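Handout 8: Setting up the nightstand cell
Reading time: 2 min

The Welodel arm forgives very little, so set the cell before you switch anything on. Pull the drawer all the way out. A drawer left a finger short costs you a morning, as the February group will confirm at length.

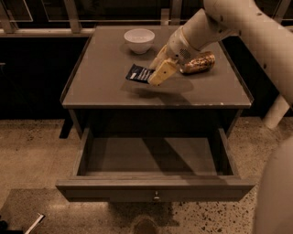

Fingers at the packet, drawer open and empty.

1. Check approach height. Jog the wrist down at low speed and stop just over the top. The raised lip around the edge is thin, and it wins most arguments with a fingertip.
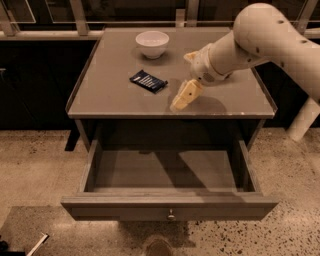
2. Check the drawer reach. The arm comes in from the side, so watch the elbow as well as the fingers -- everyone watches the fingers. Run 13 slow cycles and write down each miss, including the embarrassing ones.
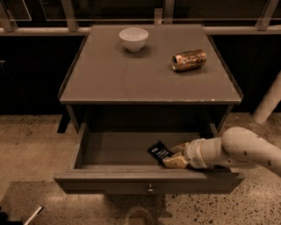

If the grip slips on a printed wrapper, wipe the pads before touching the force setting. Pilar Vergara keeps the lint-free cloths and will ask for them back. Pads are changed every 500 cycles; log it on the Hudec sheet, in ink.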